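Sorting and Storage Improvement Project, Meredith Reuse Center
Progress Report to the Panham Fund
Submitted October 30, 2018

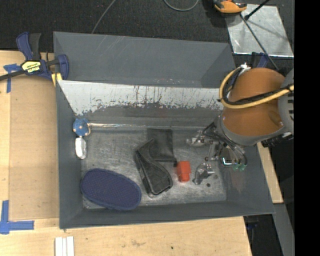

Figure 1. Mixed small items in a gray metal sorting bin, including a black case or pouch and a small blue ball-shaped object with tan spots.

1. Purpose of this report

This report covers the second period of the grant awarded to the Meredith Reuse Center for the improvement of its small-goods sorting room. It describes the work completed, the use of funds, the difficulties met, and the activities planned through the end of the grant in February.

2. Background

The Center receives household goods from collection points in Meredith and Gorkance. Furniture and large appliances have had a working intake process for several years. Small goods have not. Pouches, toys, small containers, single parts and similar items were formerly held in cardboard cartons until staff time became available, and many cartons were passed over in favor of larger donations. The Panham Fund agreed to support new bins, shelving, labels, and staff hours to clear the backlog and establish a regular process.

3. Work completed

Metal bins have replaced cardboard cartons at the sorting tables. The bins were bought used from Zakero Supply, and their surfaces show scratches and worn patches. The Center considers this acceptable, as the savings were applied to shelving. The open top allows items to be seen and reached without unpacking, and sloping walls make small pieces easier to pick up from the sides.

The sorting guide has been rewritten. The earlier version asked staff to assign each item to one of 60 categories, which slowed the work and led to inconsistent results. The new version has 42. Soft goods such as pouches and thin bags are now grouped together regardless of size. Cases are opened and checked for contents before they are placed on the shelf. Small loose pieces are held for one full sorting cycle in case a matching set arrives, and are then released to the craft supply section.

A total of 100 cartons from the backlog have been emptied and their contents sorted. Items unfit for reuse were sent to the Gorkance recycling depot under the existing agreement.

Shelving along the north wall has been installed and labeled. Shelf labels use the same wording as the sorting guide, a change requested by staff after the first period.

4. Use of funds

Spending on bins and shelving is complete and within the approved budget line. Spending on labels was slightly higher than planned following a reprint made necessary by the revised guide. The difference was covered from the Center's own operating funds. Staff hours remain on schedule. A detailed statement is provided in Attachment 2.

5. Difficulties

Mixed loads continue to take longer than expected. A single bin may hold items of very different shape and material, and flat dark items are easily missed when something else lies on top of them. Staff have been asked to lift out the larger pieces first and to check the floor and corners of each bin before it is returned to use. Additional lighting over two of the tables is under review.

The room is also close to capacity during the fall collection period. Deliveries from Gorkance have been moved to the afternoon to reduce crowding at the intake door.

6. Next period

The Center will finish the remaining backlog, test the revised guide with new staff, and complete a written procedure for small goods. The final report, with a full financial statement, will be submitted in February.

Related documents
Panham Fund: Reporting Requirements for Grantees
Meredith Reuse Center: First Period Progress Report
Small Goods Sorting Guide, Revised
Gorkance Collection Points and Hours
Attachment 2: Statement of Expenses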